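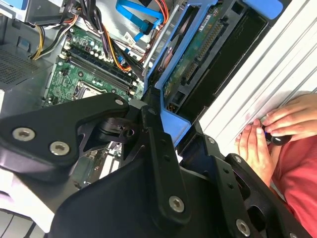 The Case for Keeping the Old Computer

By Chaltu Seyoum

My desktop computer is 11 years old, which in human terms makes it a fifth grader and in computer terms makes it a fossil. It lives under my desk and hums. It opens my email, holds my taxes and plays music while I avoid both. Last month it informed me that it would soon no longer be supported, a phrase I had previously heard only from my parents.

The message came with a helpful button. The button led to a page of new computers, the cheapest of which cost a little under $1000 and promised to be thinner than the one I had. I have never once wished my computer were thinner. It is on the floor. It could be the shape of a ham.

I took the matter to Cusetti, the repair shop two doors down from the laundromat on Hourani Street. The man at the counter took off the side panel, looked in for a while and asked when I had last cleaned it. I said I hadn't known you could. He charged me $30 to blow out the dust and told me a bigger drive would help, and that I could put it in myself if I owned a screwdriver and a free evening. I owned one of those.

I did it anyway, with the manual open on my phone, and it took 2 hours, most of which went to looking for a screw in the rug. The machine now starts up before I've finished sitting down. I've been insufferable about it at dinner ever since.

My complaint is with the word "upgrade." It used to mean you got something better. Now it mostly means you get something else, and have to learn where they put the print button. My sister upgraded her perfectly good laptop in April and has spent her evenings since then hunting for an adapter, so that the new one can talk to the printer, the monitor and the mouse, all of which the old one greeted like family. The new one has a single hole in the side. She was told this is elegant.

And you can't get into it. That bothers me more than the price. The bottom is glued. When the battery goes, the whole thing goes, keyboard and screen and all, as though you had to replace the car when the wipers wore out. My toaster, a Guvard from my first apartment, has four screws and a crumb tray, and I expect to be buried with it.

I know the arguments. Old machines use more power. Security matters, and I wouldn't run a bank off the thing under my desk. Some people edit movies. Fine, let them buy what they need. But most of us are writing to the landlord and looking up how long to boil an egg, and the egg has not gotten more demanding.

So before you click the helpful button, take the side off and look. It may only want a vacuum. Cusetti closes at six, and they keep spare screws in a coffee can by the register.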